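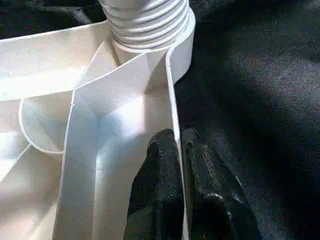

白色塑料件，置于深色织物面上。

资料室 > 工作笔记 > 阅读与书评组 > 二月

书评组工作记录，二月，上午

一、本期交稿情况

本期应交书评两篇。其一为《格龙多纪行》（Grondo）重印本书评，由 Usa Sriwong 撰写，初稿已收；其二为长篇小说《罗斯特赛德》（Rostside）书评，由本人撰写，尚缺末段。两篇字数上限均为 800 字，不含书目著录。Sriwong 初稿超出上限，须删节后方可送审。

二、《格龙多纪行》底本核查

重印本前言称，所据底本为 1870 年初版。经与馆藏旧本逐页比对，此说只能部分成立。第一章至第四章文字与初版一致，标点略有统一；第五章起出现若干初版所无的句子，语气与作者后期书信相近，疑取自后出的修订本。前言对此未作交代，亦无校勘记。

比对中另见以下问题，供撰稿人取舍：

1. 第三章河渡一节，初版作“次晨”，重印本作“次日黄昏”，与下文早市描写相抵触，应属误植。
2. 地名前后译法不一。第二章作“加雷克”（Gareck），第六章作“加勒克”，书末索引两者并列，未注明为同一地。
3. 初版所附折叠地图未收。正文中仍保留“见所附地图”字样，读者无从查找。
4. 注释偏重人物生平，于航程与度量单位几无说明。

Sriwong 认为，书评应以文字本身的可读性为主，底本问题置于末段即可。本人意见有所不同：前言既以初版为号召，底本是否属实即为读者购书的依据，宜在第二段提出。经商议，暂定于第二段简述结论，具体异文不入正文，另存本笔记备查。

三、《罗斯特赛德》阅读札记

全书第二遍阅读已毕。第一遍所作判断须作修正。当时以为中段叙述拖沓，重读后发现，工厂停工以后的各章有意重复前半部的场景，人物所用的称呼逐章减少，至姐妹二人分家时已全无名字，仅以“大的”“小的”相称。此一安排颇见用心，但作者在第 10 章借教师之口将其说破，效果有所减损。

译文总体平稳。对话部分较叙述部分为佳，尤以厨房争执一场，短句处理得当。叙述部分存在若干长定语，须回读方能理清主语。方言词一律改作通行语，译后记说明系出版方要求。书评中拟提及此事，不作评断。

末段未成，原因在于结尾一章的归属尚难确定。该章时间倒退，叙述者亦更换，既可视为尾声，也可视为另一短篇附于书后。目录中此章无编号，与前章之间留有空白页一面。拟请 Asanka Hettiarachchi 查阅原文版目录后再行定稿。

四、Hettiarachchi 答复（同日下午补记）

原文版中该章亦无编号，但书眉仍沿用全书书名，未另立篇名。Hettiarachchi 据此倾向于尾声一说，并指出作者前一部小说有相同体例。本人接受此意见，末段即按尾声论述，“另一短篇”之说删去。

五、体例事项

关于引文出处的标注，重申如下：引用原书文字，一律注明页码；引用前言、译后记，须注明作者身份；转引他人评论，须核对原刊，不得据封底推荐语转录。上期有一处引语系自封底转录，与原刊文字不符，已在存档本中更正。

评价用语方面，“必读”“里程碑”等词不予使用。篇末不设星级。如撰稿人与作者、译者或出版方有往来，应于稿件首页注明，由审稿人决定是否另行派稿。

六、下期书目

韦拉辛赫（Weerasinghe）书社送来新书一批，已登记入册。初步拟评书信选集一种、青少年历史小说一种。后者由 Hettiarachchi 承担。书信选集篇幅较大，须先通读编者导言，再定是否单独成篇，或与同类选集合评。

成人读物与青少年读物此前分栏刊登，本期讨论中 Sriwong 提出合并。其理由为：近期青少年小说来稿渐多，分栏后成人栏常有空缺，而两类书的读者实有重叠。本人原则上无异议，但合并后须在书目著录中增列适读年龄一项，以便学校订户检索。此事留待下次碰头会议定。

七、待办

Sriwong：删节《格龙多纪行》书评，补第二段底本说明。
Hettiarachchi：领取青少年历史小说样书，核对版权页。
本人：完成《罗斯特赛德》末段；将异文对照表誊清，附于本笔记之后；函询重印本出版方，折叠地图是否另有单行印本。

旧本《格龙多纪行》书脊有松动，比对完毕后已归还书库，并在借阅单上注明。后续如需再核，请先用复印件。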